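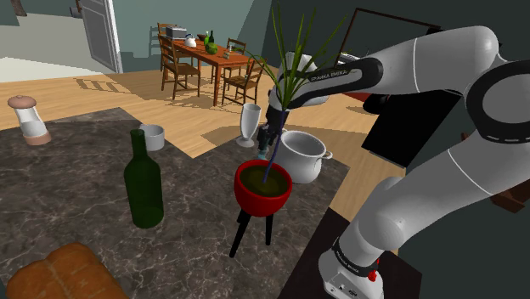

Re: [Clurden-list] Driving the arm by hand – how many goes?

Print this message | E-mail this message

1 October 2018

Hi all,

Quoting the bit I'm answering:

> We're starting on the plant task in the Brudwood kitchen next.
> Is it worth doing 300 runs by remote control before training
> anything, or can we get away with fewer? And does it matter
> where you take hold of the plant?

I'd start with fewer! When we did the pan task in May I sat with the Bevo controller and did nearly 300 before I looked at a single one, and then had to bin a whole batch where I'd dithered over the grab. Do 16, play them back, then carry on.

As for the grip, I go for the stem every time – the leaves fan out right up by the wrist, and if you chase those you'll be there all day. The red bowl on its little stand sits very close to the white pot, so come in from above and go slowly over the rim. I leave the bottle and the wine glass where they are and just steer clear.

One more thing, the Gerlach script still drops the last 4 steps of each run if you let go of the button too early. Hold it down a moment longer than feels right.

Has anyone tried it with the bowl moved further left? I'd love to see your runs.

Print this message | E-mail this message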